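Home | Products | Newsroom | Dealers | Care Guides | Contact

Grellberg adds maple boards to kitchen range

Ullutow - Grellberg, the maker of wooden kitchen goods, will begin selling a new line of maple cutting and serving boards in September. The line is called Garba and will be sold through the company's own store in Ullutow, through its website and through 13 independent kitchen shops that already carry Grellberg rolling pins and spoons.

Garba boards come in two sizes. The smaller is meant for bread, cheese and everyday chopping. The larger suits roasts, pastry work and serving at the table. Both are made from hard maple planks glued edge to edge, sanded on all sides and finished with food-safe mineral oil. No stain or varnish is used.

Maple was chosen after a long trial in the company's workshop, where staff also cut and oiled boards in beech, cherry and walnut. Maple has a tight grain that holds up well to knives, and it takes oil evenly. The color is pale when new and turns slightly more golden over the years. Grain varies from plank to plank, and buyers should expect their board to differ a little from the one on display.
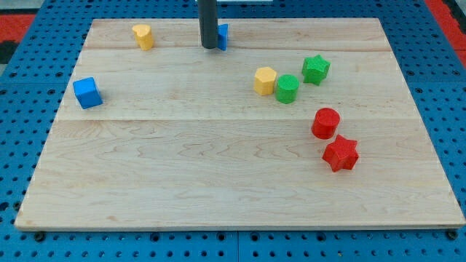

All of the lumber comes from Wavgate, a sawmill that has supplied Grellberg since the company started making rolling pins. Wavgate dries the wood in its own kiln and ships it rough cut. Planks are then left to rest in the Ullutow workshop before they are planed and glued, so that they settle to indoor humidity. Offcuts too short for a board are used for spoon blanks and for a small run of butter spreaders.

The first batch will be 200 boards, split evenly between the two sizes. Of the 100 large boards, a portion will be held back for the Ullutow store, where customers can have initials engraved on the back while they wait. Engraving is not available on web orders at this time. A second batch is planned for the holiday season if demand allows.

Each board is sold with a care card and a small tin of oil. Grellberg recommends washing the board by hand in warm water, wiping it dry right away and standing it on edge until the next use. Boards should not go in the dishwasher or be left to soak. A fresh coat of oil once a month is enough for most households - more often in winter, when indoor air is dry. Light knife marks can be taken out with fine sandpaper, working along the grain.

Garba boards carry a warranty of 2 years against splitting and open glue joints. The warranty covers home use only. Restaurants and caterers can ask the company for a separate price list, which includes thicker boards made to order.

Shops that want to stock the line can place orders now through the dealer section of the Grellberg website. Display stands are included with a first order. Samples can be lent to food writers and kitchen magazines on request.

About Grellberg

Grellberg makes rolling pins, spoons, boards and other wooden goods for the kitchen. Its workshop and store are in Ullutow. The store is open daily until 6 p.m.

Press contact: Grellberg press office, Ullutow

Sign up for our newsletter to get product news and care tips by email. You can unsubscribe at any time.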